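Vendredi 18 mars 2022

Le panier, la nappe et les légumes du samedi

Je vous avais promis un billet sur les rideaux et, comme d'habitude, je vais vous parler d'autre chose. Les rideaux attendront, ils ne sont même pas ourlés ! Depuis que les jours rallongent, j'ai surtout envie de m'occuper de la table, et tout est parti d'un panier.

Je l'ai déniché à la brocante de Hodent, en septembre, au fond d'un carton de vaisselle dépareillée. Le monsieur en voulait 5 euros, je n'ai pas marchandé (j'aurais peut-être dû, ma sœur l'aurait eu pour trois). Il est en rotin brun, tressé serré, à huit pans, avec un couvercle du même tressage et une doublure de tissu d'un vert très vif. Je vous avoue que cette doublure m'a fait hésiter. Dans le carton elle me paraissait criarde, je me voyais déjà la découdre et la remplacer par un vieux lin écru. Et puis je l'ai posé à la maison, sur ma nappe vert tendre à quadrillage blanc, et les deux verts se sont entendus tout de suite.

Il a passé l'automne à garder des pelotes, l'hiver à ne rien garder du tout, et le voilà promu panier à légumes. J'aime le laisser couvercle relevé, appuyé en arrière : on voit ce qu'il y a dedans et on pense à le cuisiner. Dans mon bac de réfrigérateur, les carottes finissaient toujours par se faire oublier, les pauvres.
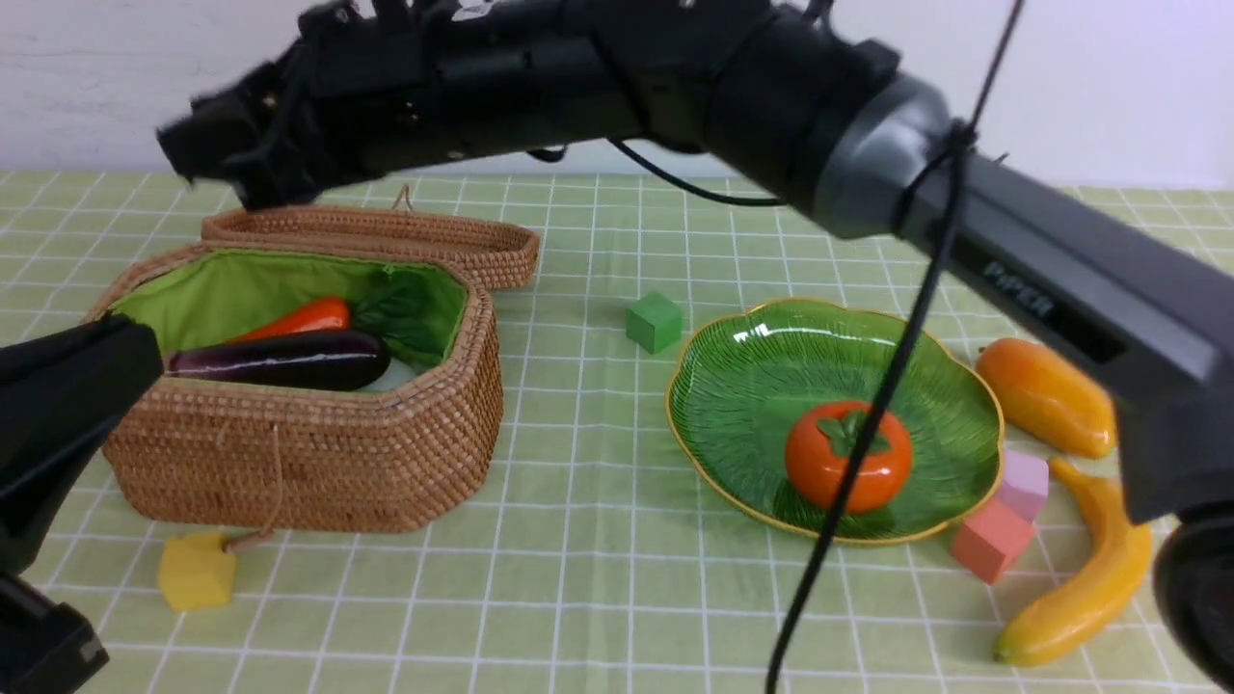 L'aubergine devant, la carotte juste derrière, la verdure dans son coin.

J'ai mis un certain temps à trouver l'ordre qui me plaît. L'aubergine se couche dans la longueur, tout devant, pour ce violet presque noir qui brille si joliment contre le vert. La carotte vient derrière et les feuilles se tassent au fond à droite. J'avais commencé par l'inverse, mais les feuilles cachaient tout et on aurait dit un panier de salade.

L'assiette en forme de feuille, avec ses bords festonnés, ses nervures en relief et son mince filet doré, c'est une autre histoire. Elle vient de chez Cheng, la petite boutique où je n'entre jamais « que pour regarder ». Je la trouvais trop précieuse pour servir, alors elle dormait dans le buffet. J'y ai posé un kaki, un faux, un jouet, bien orange avec sa collerette verte, et je ne me lasse pas de le voir là. Il ne mûrit pas, il ne tache pas la nappe, et tous mes invités tendent la main vers lui au moins une fois !

Quant aux petits cubes, le jaune et le vert, je les déplace au gré de mon humeur. Le jaune est très bien au pied du panier, près de la ficelle qui pend devant. Cette ficelle, je me suis demandé si j'allais la couper - et finalement non, elle a son charme.

Pour la nappe, vous êtes plusieurs à m'avoir demandé comment je l'entretiens. Un lavage à 39 degrés, oui, 39, ma vieille machine a un thermostat fantaisiste, puis un séchage bien à plat. Je repasse sur l'envers, en suivant le quadrillage, et je recommence quand les lignes partent de travers.

La semaine prochaine, je m'attaque enfin aux rideaux, ou alors au tiroir à torchons. Je n'ai pas encore décidé.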